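Intro macro – is the Tralier study guide enough for the final?

Started by hslm_wendy, 11/10/2020
16 replies, 1,022 views (showing selected replies)

hslm_wendy
I'm taking intro macroeconomics through the evening program at Rivas and the final is in December. The class uses the Tralier study guide, which has 14 chapters of condensed notes with key terms in the margin. The full textbook is on the reading list but the instructor says it's optional.

I work full time and I'd like to skip the textbook if I can. Has anyone passed with only the guide? The final is 60 percent of the grade and half of it is short essays.

Wendy Haslam

mirjam.w
I took the same course last year and used only the guide. I got a B. The multiple choice part comes almost straight out of the margin terms. For the essays I used my lecture notes and the two old exams on the course page.

The chapters on inflation and the balance of payments are the weak ones. I read those two in the textbook and left the rest.

cieslak_h
I'd disagree with using the guide alone. I tutor this subject and the students who lose points are nearly always the ones who learned a definition and can't use it. The guide says that when the central bank raises interest rates, investment falls. Fine. The essay question will ask you why, and what happens to the exchange rate, and whether the answer changes if the country has a fixed rate. The guide has one sentence on fixed rates.

Read the textbook for chapters 5 through 9 at least.

hslm_wendy
Thanks both. Henryk, are 5 through 9 the same numbers in the guide and the textbook? My guide has money and banking as chapter 6.

cieslak_h
No, sorry. Those are textbook numbers. In the guide it would be 4 to 7, more or less. Check the headings.

bslanina
I think people are too hard on the guide. It was written for review and it does that well. The problem is that the school hands it out in the first week as if it were the main text.

What worked for me was doing things in this order. I read the guide chapter before the lecture, so that I knew the terms. After the lecture I wrote half a page from memory on the main question of the week, with nothing open in front of me. Then I compared it with the guide and marked what I had left out.

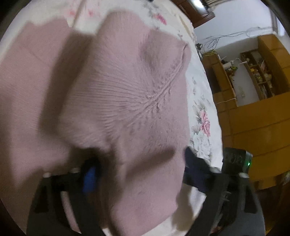 The half page matters more than the reading. The first ones I wrote were bad. By the middle of the term I could get through the multiplier and the tax version of it without looking, and that came up on my final. Keep the pages in one folder and reread only the parts you marked. I did my last review that way in two evenings.

I never opened the textbook except for the chapter on growth.

cieslak_h
You wrote half a page a week for a whole term, though. Wendy has until December. That isn't the same as reading the guide and hoping.

bslanina
She could do two a week and still finish. I didn't say to read it and hope.

silvia_hub
Has anybody looked at the Tronari question bank? It's free through the library at our school, and maybe at Rivas too. The questions are sorted by topic and the answers come with a short explanation. I found the graph questions useful – the guide prints its graphs very small and doesn't show the curves shifting.

mirjam.w
I tried it. The micro section is good. The macro section had a couple of wrong answers when I used it. One question on the GDP deflator had the formula upside down. They may have fixed it by now.

silvia_hub
The deflator one is fixed. I did it last month and it had nominal over real, times 100.

hslm_wendy
I have access, I just checked with my library card. I did 16 questions on aggregate demand and got 11. The ones I missed were all about what moves you along the curve and what shifts it.

cieslak_h
That's the most common mistake in the course. If the price level changes, you move along the curve. If something else changes, such as government spending or taxes or expectations, the curve shifts. Write the cause next to the arrow every time you draw one and it will sort itself out in a week.

bslanina
Agree with Henryk on that one.

alell_reader
Different opinion here. I used the Alell textbook, since the one on our list was too expensive, and I think any full textbook beats any guide. Mine was an older edition. The theory chapters hadn't changed. The unemployment and debt tables were out of date, but the instructor gave us current numbers in class anyway.

mirjam.w
Older editions are fine for theory. I'd be careful with monetary policy. Some older books still explain everything through reserve requirements and the money multiplier, and our instructor took points off for that.

hslm_wendy
Okay, my plan for now. Guide for everything, textbook for inflation, balance of payments and the money chapters, two half pages a week, and Tronari for the graphs. The library has one copy of the textbook on reserve, so I'll have to read it there after work.

Does anyone know if the essays let you pick, or do you have to answer all of them?

mirjam.w
We had to answer three out of five. Check your syllabus, he changed it once before.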